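Tradon suturing kit review: July progress report
To: Uliana Kobzar
From: Nestor Espiritu

Hi Uliana,

You asked for something you could forward without having to translate it first, so I'm leaving most of the log files out and telling you how it's going. Short version: we're a bit behind on paper, a bit ahead at the bench, and I'm starting to like this kit a lot more than I did in the spring.

The Tradon kit has been set up in our Curndale lab for the whole month now. We bought the training bundle, so that's the instrument set, the practice pads, the thread packs and the software license. Vasylyna Melnychuk has been running most of the sessions and Bendik Solheim keeps the logs. We're at 361 logged stitches, which is short of what I promised you (my fault, I let the pad order slip and we sat idle waiting on Plunine to ship).

Knots have eaten most of our time. Placing a stitch is easy enough to learn on this thing, but wrapping the thread and pulling it down neatly with two instruments is where everybody slows to a crawl. Vasylyna does it in the low light we settled on, with the blue thread, which I find much easier to follow against the pale pad.

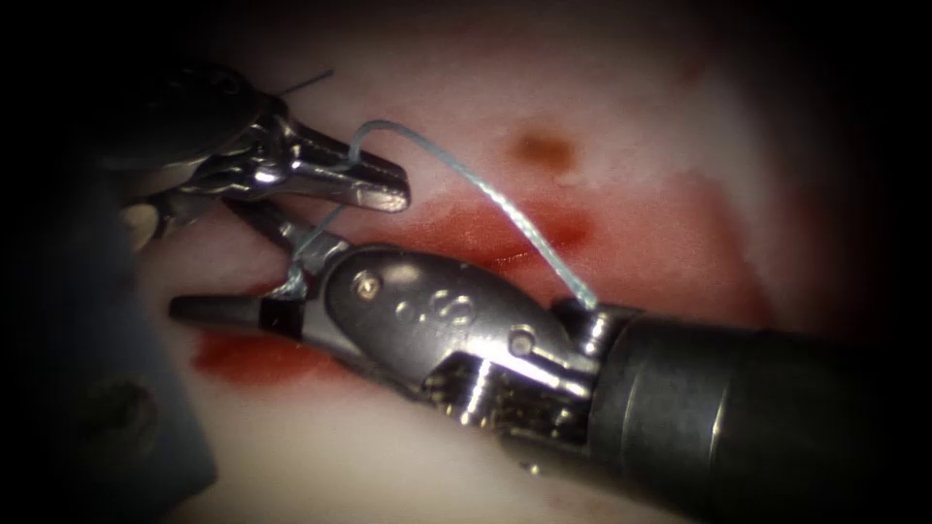

Two instruments with the blue thread looped between them over a stained pad.

What I like: the jaws go where you send them, and the wrist motion feels natural after a morning or so. What I don't like: the software wants a fresh calibration every time you swap an instrument, and it takes up to 8 minutes. Do that a few times in an afternoon and you start making excuses not to swap! I've written to Ott Kuusk at Tradon about it and he was nice about it, but I don't have a date for a fix.

The close-up view is the part I'd fight to keep. I was ready to call it an expensive extra — I think I said so in my last report — and I take that back.

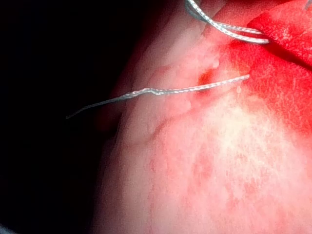 Bendik now goes through the close-up footage after each session and scores the stitches from it, and his scores and Vasylyna's match far more often than they did when we were both squinting at the wide view. That alone has saved us a pile of arguments.

Money: we've spent $3,230 this month, nearly all of it on pads and thread. The Gazi pads cost less and I'd like to try a box before we reorder.

Still open for August: 3 more trainees to get through the basic course, the Gazi pad trial, and a proper answer from Ott on calibration. If you can sign off on the pad order early, we won't lose another week to shipping.

Thanks,
Nestor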